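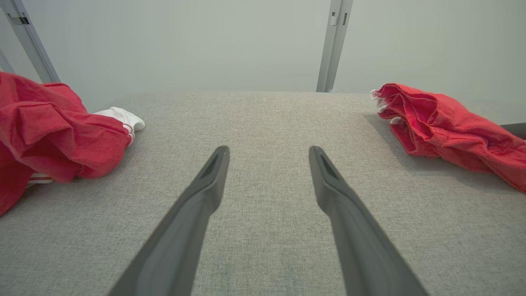 How to claim on the staff health cash plan

Print this page | E-mail this page

The guide covers claims made by Mistell staff under the Dretent cash plan. It replaces the two-page sheet that went out with the joining packs, which still had the old postal address on it. If you are on the private medical scheme as well, that has its own phone line and its own rules, and you should ring them before any treatment is booked. The cash plan works the other way round. You pay first, then claim some or all of it back.

Before you start

You will need your membership number. It is on the welcome letter, and it is also on the Benefits tab of your payslip account under "Other cover". It starts with the letter D. The number on the plastic card is the group number and is the same for everyone, so a claim sent in with only that will come back to you.

You will also need a receipt for the treatment. Dretent will accept a scan, a photo or a PDF that the practice has e-mailed to you. The receipt has to show:

- the full name of the person treated
- the date of the treatment (the date you paid is not enough)
- what the treatment was
- the amount paid
- the name and address of the practice

Card machine slips are not receipts for this purpose. Nor are appointment cards, estimates or treatment plans. Most dentists and opticians will print a proper receipt if you ask at the desk, and they can usually do one weeks later if you forgot.

Check your limits

Each type of treatment has its own yearly limit, and you cannot move money from one to another. For the standard level, which is what the company pays for, the limits this year are £470 for dental, £400 for optical and £900 for physiotherapy, osteopathy and chiropractic put together. Chiropody has a smaller limit of its own, shown in the table at the back of your policy booklet.

The plan year starts in September. It does not follow the calendar year or the tax year. What counts is the day you were treated, so a check-up in August goes against the old year even if you send the claim in October. Anything left over at the end of August is lost.

Dental and optical costs are paid back in full until you reach the limit. Physiotherapy and the other two are paid at three-quarters of each bill. If a session costs £60 you will get £45, and it is the £45 that comes off your limit.

If you pay extra to be on the higher level, look up your own limits in the booklet. Payroll can tell you which level you are on but does not hold the figures.

Claiming through Billo

Billo is the app Dretent uses for claims. There is a website version with the same name and the same log-in, and the steps are the same on both.

1. Log in and choose "New claim". The first time you log in you will be asked to set up a code by text message. Use a personal mobile number if you can, as people who change work phones have been locked out.

2. Choose who the claim is for. You will see your own name and anyone you have added to the plan. Children are covered free up to the age shown in your booklet, but they have to be added before the treatment date. If your child's name is missing, stop and see the section on family members further down.

3. Choose the type of treatment. Hygienist visits go under Dental. Contact lenses go under Optical, including monthly direct debit schemes. Sports massage is not covered unless it was given by a registered physiotherapist and the receipt calls it physiotherapy.

4. Enter the treatment date and the amount. Put in the full amount you paid, even where you know only three-quarters will be paid back. The system does the sum. If you do the sum yourself first, you will be paid three-quarters of three-quarters, and putting that right takes a phone call.

5. Upload the receipt. One file for each receipt. If it runs to two pages, put both into one PDF or photograph them side by side.

6. Check the bank details. Dretent pays into one account only and it must be in the name of the member. A joint account is fine.

7. Press "Submit" and wait for the reference. It appears on the screen and is also sent by e-mail. If there is no reference, the claim has not gone.

Several visits to the same practice can go in as one claim if they are for the same person and the same type of treatment. Add each date as a separate line with the "Add another" button. A course of six physio sessions on one receipt is fine as long as all six dates are printed on it.

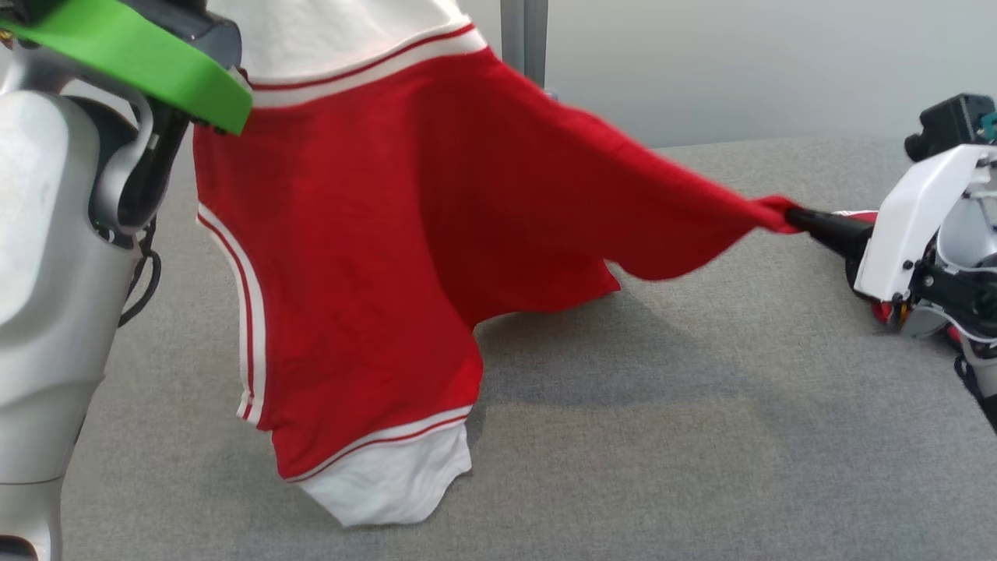

Claiming on paper

You can still claim by post. Ask for form 494 from the People office, or ring Dretent and have one sent to you. Older forms are sent back unread, so please throw away any you have been keeping in a drawer.

Fill in parts A and B in black ink. Part C is for the practitioner and is only needed for a hospital stay or a consultant. Leave part D blank. Sign and date the form on the last page, and if the claim is for a partner who is on the plan, they need to sign it too.

Send copies of receipts and keep the originals. Dretent shreds everything after scanning. The address is printed at the top of the form. Do not put claims in the internal post for the People office to send on. We are not allowed to hold medical paperwork and will have to return it to your desk.

Postal claims are entered by hand and take longer. Allow three weeks in the autumn, when everyone sends in their leftover receipts from the year before.

Adding a family member

Partners can be added once a year, in the September window, or within a month of marriage, civil partnership or moving in together. The cost comes out of your pay. Children can be added at any time. For both, log in to Billo, choose "My policy" and then "People", and fill in the name and date of birth. You will get a new policy certificate by e-mail, and the start date on it is the date their cover begins. Treatment before that date will not be paid.

A new baby is the exception. If you add the baby within three months of the birth, cover is dated back to the day they were born.

How long it takes

Most app claims are paid in two to four working days. The payment shows on your bank statement as DRETENT HCP followed by part of your reference. You will not get a letter. The status in the app goes from "Received" to "With assessor" to "Paid". If it says "Information needed", open the message attached to it, as the clock stops until you reply.

There is a time limit for claiming of six months from the date of treatment. It is applied strictly. The date they look at is the day the claim reaches them, so a paper form posted on the last day will be late.

If a claim is turned down or paid short

Read the reason code first. It is in the e-mail and under the claim in the app. The ones that come up most are:

R2 - the receipt does not show the treatment date. Ask the practice for a new one and use "Add document" on the same claim. Do not start a fresh claim, as it will be picked up as a duplicate.

R5 - the limit has been reached. Look at "My balance" in the app. Remember that claims still being assessed are already taken off the balance.

R7 - practitioner not recognised. Dretent checks physiotherapists, osteopaths and chiropractors against their professional registers. Names are sometimes entered differently after a marriage or a move. Ask the practitioner for their registration number and send that in a message.

R11 - condition existed before joining. This only applies to members on the higher level who joined after their first month with the company. If you get R11 and you are on the standard level, it is a mistake.

If you think the decision is wrong, send a message through the app with the word "Review" in the subject line. Say which claim it is, what you think should have been paid and why, and attach anything that backs it up. Keep it short. A different assessor looks at it and you should hear within ten working days.

Xolani Venter in the Hoshino building had a crown paid short last year. The dentist had put the crown and a set of whitening trays on one line, and the whole line was treated as cosmetic. A second receipt with the two items split was enough to get the crown paid on review. If your bill includes anything cosmetic, ask for it to be itemised from the start.

Where a review does not settle it, you can make a formal complaint in writing. The complaints address is on page 19 of the booklet. The final reply must tell you where you can take the complaint next and how long you have to do so. Hold on to that letter.

Tax

The company's payment towards the plan is a taxable benefit and is reported for you by payroll. You do not need to do anything. The money you get back from claims is not taxed and does not go on a tax return.

If you leave

Cover stops at midnight on your last day of employment. You can still claim for treatment up to that day, within the usual six months, but your payslip account closes sooner than that, so make a note of your membership number. You can carry on with Dretent as a private member if you contact them within 30 days. They will set the price and it will be more than the staff rate.

Who to ask

Questions about a claim, a payment or your balance go to Dretent through the app or on the number in your booklet. Their lines are open from 8am. Questions about who is covered, your level or deductions from pay go to Bushra Siddiqui in the People office. Please do not send her receipts or details of treatment.

Print this page | E-mail this page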